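Altivura Grinders – Support
Ticket: Glass hopper leaves beans stuck above the burrs
Product: Altivura single-dose grinder with Dava 90 g glass hopper and Jiltberg collar
Status: Solved

Opened by customer, Monday

Hello! First of all, I love this grinder. I swapped the plastic hopper for the Dava glass one last month and it looks gorgeous on the counter, and the sound of the beans going in is half the fun of making coffee now. But I've got a snag. With the old hopper everything dropped straight through. With the glass one, 7 or 8 beans sit on the ledge where the glass meets the collar and won't budge unless I tap the side. It happens with every dose and it's worse with dark roasts.

Tried so far:
Washed and dried the glass, no change.
Turned the hopper a quarter turn each way, no change.
Swapped beans (I normally use the Mahawong medium roast), a bit better with a light roast, still some left behind.
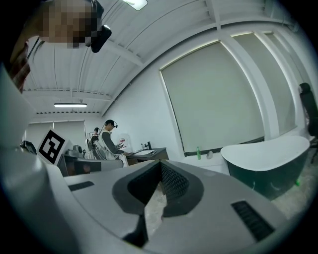 Support reply

Thanks for such a clear write-up, and so glad you're enjoying the glass! A ledge like that nearly always comes down to the collar. Jiltberg make two versions, one with a flat seat and one with a sloped seat, and the flat one was meant for the old plastic hopper. Could you take the hopper off, run a fingertip round the inside of the collar and tell us if it feels level or tilts in towards the middle? Please unplug the grinder before you do.

Customer update, same evening

Level all the way round! So it's the flat one. I had no idea there were two. I also found that the silicone ring had been fitted upside down, lip facing the beans, and I'm fairly sure that was me. I've flipped it over and we're down to two or three beans per dose, which is already a massive improvement.

While it was all in bits I gave everything a proper brush out. There was a lot of old coffee packed under that ring, so if you're reading this with the same problem, do lift it out and have a look.

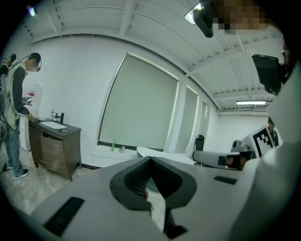
I also tried a few doses with a small puff from a bellows at the end, and that clears the last ones, though I'd rather not need it every morning. Is the sloped collar sold separately? And will it take the same three screws? I'd happily fit it myself, I've enjoyed poking about in here far more than I expected to.

Support reply

Yes to both. Same screws, same holes. Nip each one up a little at a time, going round in turn, and stop as soon as the collar sits flush. Glass doesn't like being squeezed from one side. We've put a sloped collar in the post for you with a fresh ring.

Customer update

It came! Took me 5 minutes, and most of that was hunting for the small screwdriver. I ran ten doses through, dark roast included, and there wasn't a single bean left on the ledge. No tapping, no bellows. I'm so chuffed with it. 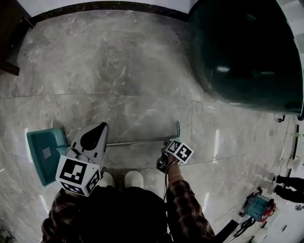 Comment from another customer: Same hopper here and the same beans stuck in the same spot, and flipping the ring sorted mine completely, even with the flat collar. Might be worth trying that before ordering the part. Does the sloped one make the hopper sit any higher? I've only got a small gap under my cupboard.

Support reply

Great to hear the ring did it! The height is the same with either collar, so your cupboard is safe. We'll add the ring check to the fitting sheet. Closing this one as solved, but do reply if the beans start hanging about again.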